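Sugar, salt and my mom's blood pressure

13/02/2021

So my mom's blood pressure is finally behaving! When she came home from the hospital in the fall they sent her off with a list of pills, a cuff, and a leaflet on salt that I think we read 14 times. I took over the cooking, which she hated (she still hates it), and started reading labels on everything. One can of her favorite soup had 461 mg of sodium in half a cup. Half a cup! Who eats half a cup of soup?

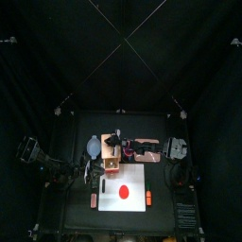 Two arms, one table.

Anyway, out went the soup and in came lemon, garlic and a salt-free mix called Plumari that I now put on pretty much everything, eggs included. She walks every morning too, eight minutes at first and now more than 90 if the weather's nice and she finds someone to talk to. I write her numbers down in a notebook after breakfast, same chair, same arm, feet flat on the floor. Her next checkup is in March and I'm hoping they'll lower one of the pills.

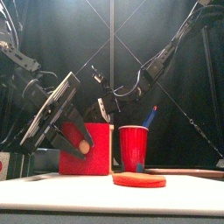 Zürcher writes: my dad did well cutting salt too, but please check with the pharmacist before trying any salt substitute, as some are full of potassium and his pills didn't mix with that.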